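Why does a desk have little rooms?

by Getsemaní Tovar

Many desks have a shelf on top, and the shelf is divided into small open boxes. We call each box a cubby. A cubby is like a little room for your things.

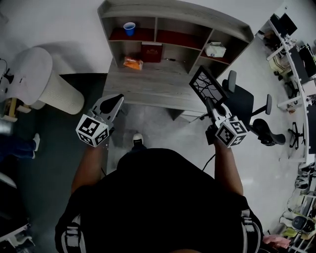
A blue cup has its own cubby, and the tissues have another one.

When every thing has its place, you find it quickly. The flat part of the desk stays free for drawing, reading or building.

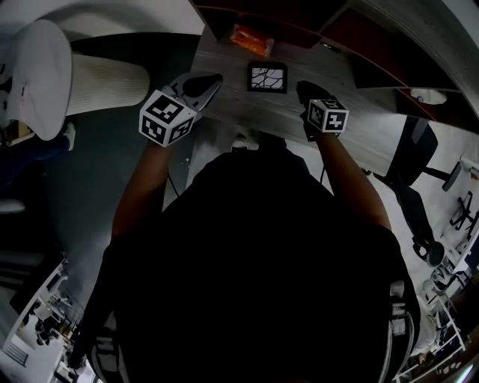

Snacks are a special case. If you leave a packet on the desk, put it near the back, so your elbow does not push it to the floor.

Try it at home! Choose 6 things from your desk and give each one a cubby. Small boxes from the kitchen also work well. After 10 days, look again. Are your things still in their little rooms?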